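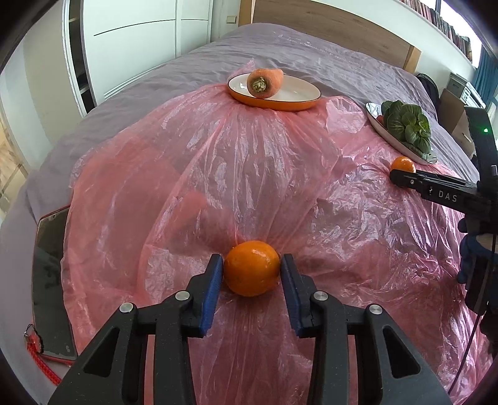
Orange, carrot and bok choy.

How to Store Oranges at Home

Oranges keep well if you sort them first. Take them out of the store bag as soon as you get home. Feel each one for soft spots and set those aside to eat or juice that day. One moldy orange will spoil its neighbors.

Don't wash the fruit until you plan to use it. Water left in the dimples helps mold along.

For the week ahead, leave oranges at room temperature, out of the sun. For anything longer, put them in the crisper drawer in a mesh bag. I use the small Rollero bags, but any open net will do. Turn the fruit every few days.

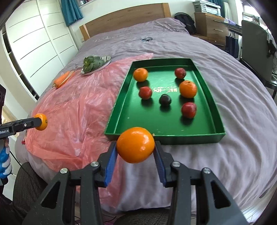 Oranges, apples and a plum.

Apples give off a gas that ages other produce, so give them their own drawer for long storage. Greens and carrots suffer from it too. Carrots turn bitter.

To freeze juice:

1. Squeeze and strain out the seeds.
2. Pour into ice cube trays and freeze overnight.
3. Move the cubes to a freezer bag and write the month on it.

Zest freezes the same way. Grate it before you cut the fruit, and stop at the white part.

Mandarins have thin skins and dry out faster. Refrigerate them from the first day and check them twice a week.
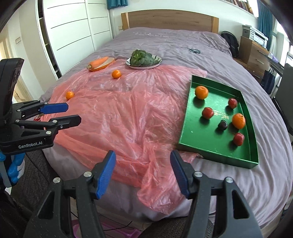

Szulc wrote in to say that mandarins bought with the leaves on should have the stems clipped short before they go in the drawer, as a long stem will poke holes in the fruit next to it. Small scissors work fine for this. Cut close to the button and leave the button on.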